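Rindlow Kitchen Counter Set

Contents
612 clips of counter clearing in 4 home and office kitchens. Items include produce, dish soap, coffee equipment and small appliances.

Files
clips/ one folder per kitchen
items.csv item name, category, start location, end location
splits.txt train and test lists

Labels
Item names are generic (green_round, green_long) where the annotator could not settle on a species. Sinks are labeled single or double.

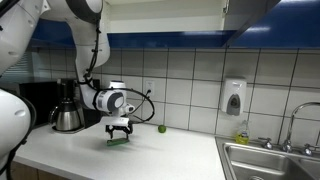
Fixed items such as outlets and wall dispensers carry the category "static" and have no end location. Send corrections to Bushra Memon with the clip number.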